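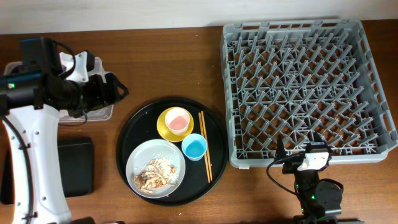 By Durnthorpe

How Much Does a Dish-Loading Robot Cost?

Have you ever looked at a dirty plate and wished a robot would deal with it? Me too! But before anybody buys one, somebody has to do the math, and I kind of love that part.

Let's pretend we run the lunchroom at Utport School and we have $2,642 to spend. (That's our budget, the most we're allowed to use.) Two robot arms, a big one and a small one, take the biggest bite. A plate with rice still on it is tricky to hold, so each arm needs a gripper, and I'd put aside $125 for spare gripper parts. The dish rack is $22. Easy!

Now for the sneaky stuff. Cables! A little camera! Something to bolt the arms to! I'd save another $100 for those.

Add up the parts, the rack and the sneaky stuff and you get $247. Take that away from our budget and $2,395 is left for the two arms. Is that enough? We'd have to check prices, and I always check at least three shops before I pick.

What would you put on your list?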